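Who Runs Steristhorpe? Turnout in a town council by-election

4. Findings

Only 507 people voted in the Steristhorpe by-election, and the winner got in by nine. I stood outside the polling station on Saturday asking voters why they had come. Nearly 40 answered. Most mentioned parking. One thought I was the candidate and promised me her support. 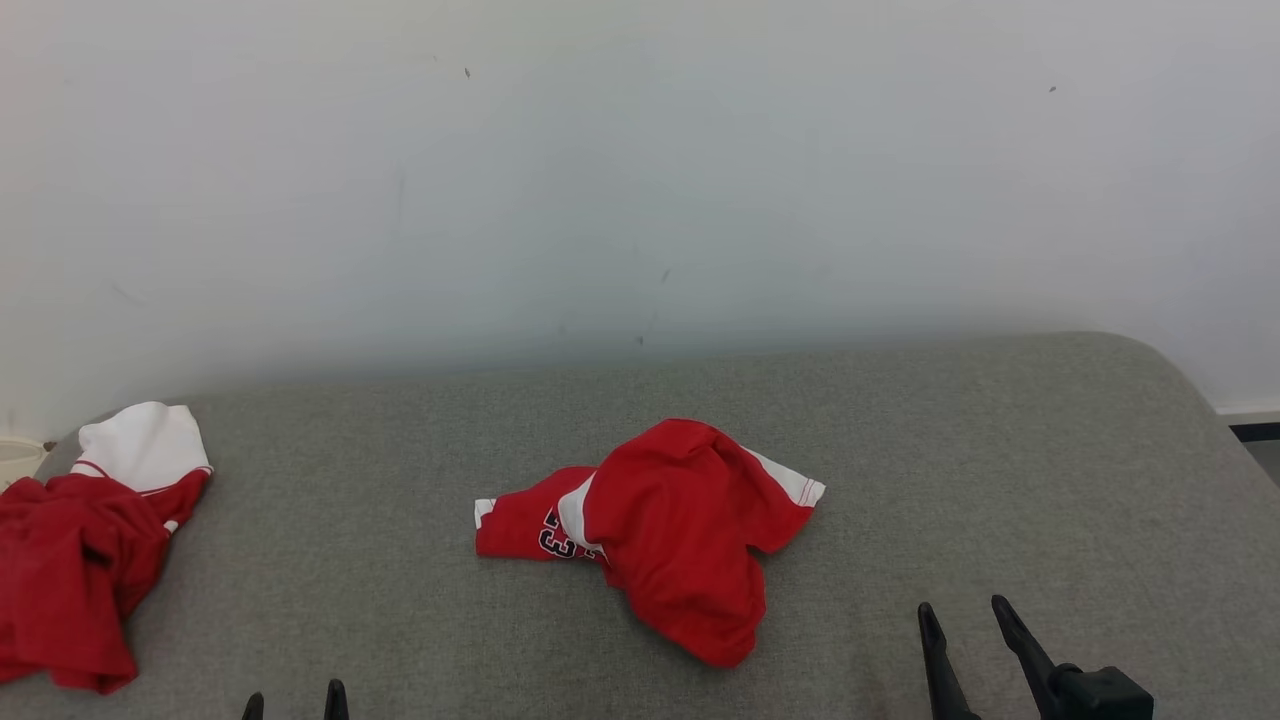
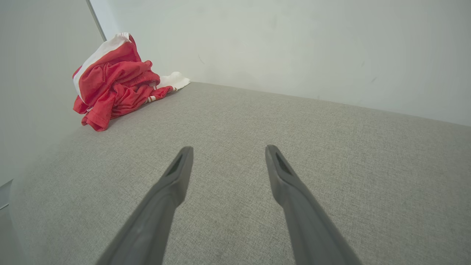
5. Limits of the study

My sample leans heavily towards people willing to talk to a student in the rain. I had planned on 50 replies. The Iston ward figures reached me too late to use, so the comparison promised in section 1 is missing.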